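The Rule About Letting Go

Divya Pisharody loved the rulebook. She had joined in January, read all 12 pages on the bus to Lostton, and missed her stop on page nine.

"Rule 4," she told Kumaresan, who was trying to eat a sandwich. "Never let go of a thing until something else is holding it. Isn't that lovely? You could run a whole country on that!"

"It's there so we don't drop books," said Kumaresan.

"Yes, but still!"

She had the book half up by then, both hands on the controls, and she was talking to the arms under her breath – the left one mostly, as it had the harder job. Dirk Lammers came in with the checklist and his coat still on. He had written Rule 4 himself, after run 441, and he didn't like to talk about run 441.

"Speed?" he said.

"Low."

"Other arm?"

"Clear, and staying clear until I call it."

"Then call it when you're ready. Rule 2, no rushing the caller." He sat down on the spare stool and, to everyone's surprise, put his pen away.
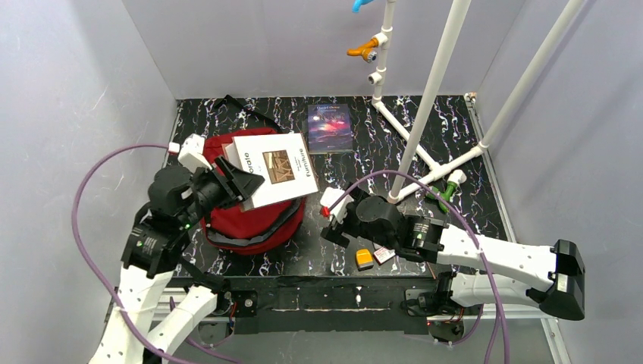 Poojary Handling Practice Group – Stories from the Bench

The book was tilted over the red cushion, one corner in the gripper, and Divya breathed out. She could feel how much she wanted to hurry. The cushion was right there, the book was already leaning on it, and surely that counted as holding?

"Does a cushion count?" she asked.

Dirk opened the rulebook. He turned a page, then turned it back. Kumaresan stopped chewing.

"It doesn't say," said Dirk.

"Oh, brilliant!" said Divya, and she meant it with her whole heart. "Can I write that one?"

He took out the pen again and held it out to her. She looked at it, and at her two full hands.

"In a minute," she said. "I'm still holding something."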